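Shop Notes for Career Pathway Classrooms: Bench and Tool Care

Compiled for instructors in the Conthorpe work-based learning program by Bohumila Ondrejka

Storing hand tools between sections
Return every tool to its outline on the board before the sign-out sheet is initialed. Chisels go in edge down, in the slotted rack. Students on placement at Warraich use the same layout there, so please don't rearrange the outlines mid-semester.

Removing glue from benches
Let squeeze-out set to a rubbery state and lift it with a plastic scraper. Fully cured wood glue comes off with a cabinet scraper held low. Do not use solvent on painted or coated tops. Test any cleaner on the underside first.

Labeling consumables
Write the month opened on the lid and on the side. Finishing oil opened in June should be checked for skinning when classes resume. Oily rags are laid flat outdoors to dry or go in the lidded metal can with water. They never go in the regular trash.

Checking a square
Mark a line against a straight edge, flip the square, and mark again from the same point. If the two lines diverge, tag the square and put it in the repair bin. The set in Room 106 was checked by Asif Jadoon last semester.

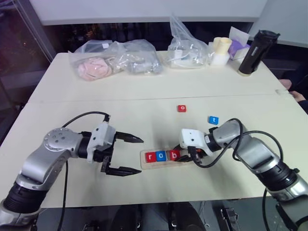

Cleanup time
Allow 10 minutes at the end of each section. Vacuum before wiping; a damp cloth over sawdust leaves paste in the joints. Wipe along a seam first, then across it, and dry it with a second cloth.

Recording hours
Cleanup and maintenance count toward the 43 shop hours required for the placement form. Enter them under code 2. Forms go to Zarmeena Sial in the pathways office, signed by the section instructor.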